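**Brirkis Document Scanner, desk model 200**
*Sold to border offices, town registries and legal aid groups*

Brirkis says this unit reads a passport, residence card or asylum seeker's ID and tells the clerk whether it is genuine. We stock it, and we'd like you to read the next few paragraphs before you order one.

What it does is compare. A document goes on the glass, the scanner takes it under white, infrared and ultraviolet light, and the software checks the result against a library of templates. If the template is old, the answer is old too. The basic license covers 100 countries. The full one covers more, but Brirkis won't give us a list in writing, and we have asked twice.

The word on the box is "verifies." We would have picked "flags." A green light means the scanner found nothing it was told to look for. It says nothing about whether the person at the counter is the person in the photo, or whether the office that issued the card had any business doing so. A red light can mean a forgery. It can also mean a card that went through the wash, and plenty of people who have crossed three borders are carrying papers like that.

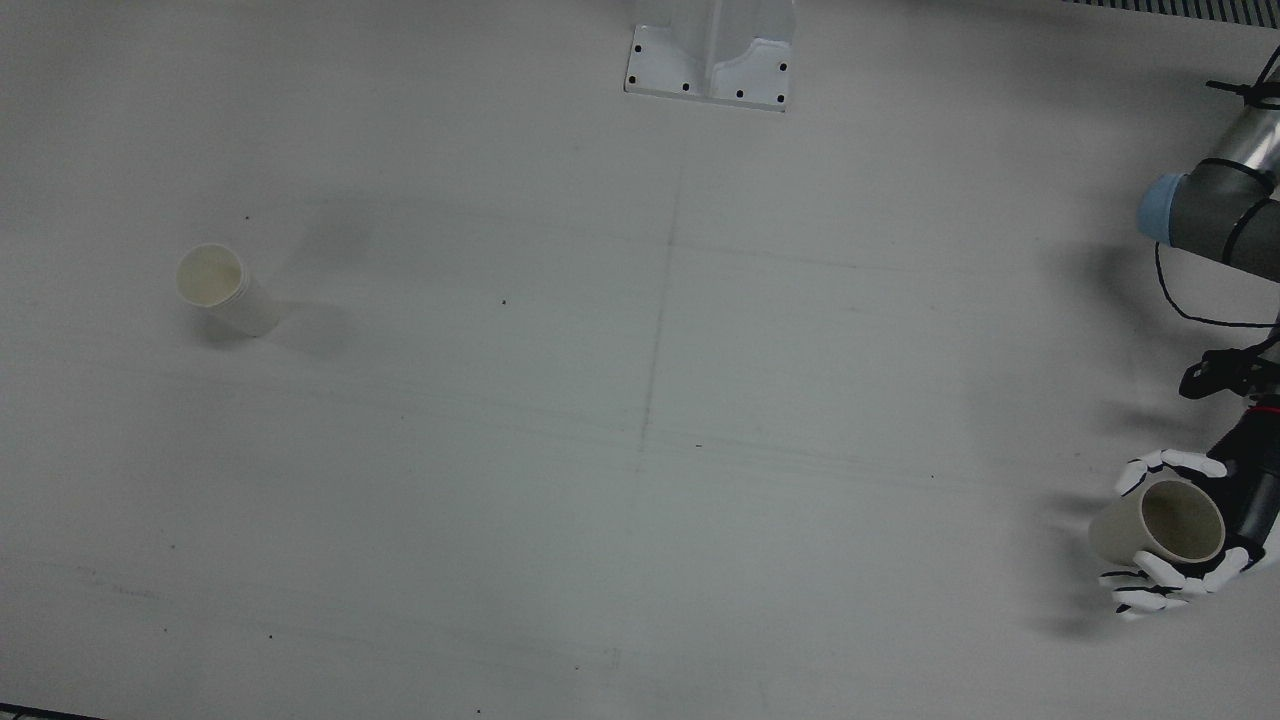
Laurinda Seixas ran the unit for a season at the Plotden intake office and sent us her notes. Out of 1122 documents, 32 came up red. Most of those were cleared by hand later the same day. She had no way of knowing how many bad ones went through green, and neither does the maker, whatever the brochure suggests. "I'd keep it," she wrote. "I wouldn't let it decide anything."

**What you get**

- Scanner with lid and power supply
- USB cable (short, buy a longer one)
- Software license for one desk
- Printed setup guide
- One year of template updates

**What costs extra**

- Template updates after the first year
- The face match add-on, which we don't recommend and won't demo
- Export to the Frade case system. Isamu Yagi in our support team got it working, but dates came over in the wrong order until he changed a setting by hand

**Before you order**

Ask your legal office how long scans may be kept. The factory setting is to keep everything, and the switch is three menus down. Ask as well who tells the applicant that a machine has read their papers. The guide has one line on this and it's a poor one.

The older Prasden reader is still on our shelf. It's slower, has no ultraviolet light and makes no promises. For an office that sees around 200 documents a month and has a trained clerk, we think it's enough.

Price on request. Returns are accepted if the seal on the license card is unbroken. For a trial unit, write to Joana Teixeira at the sales desk. The phones are closed on Sunday.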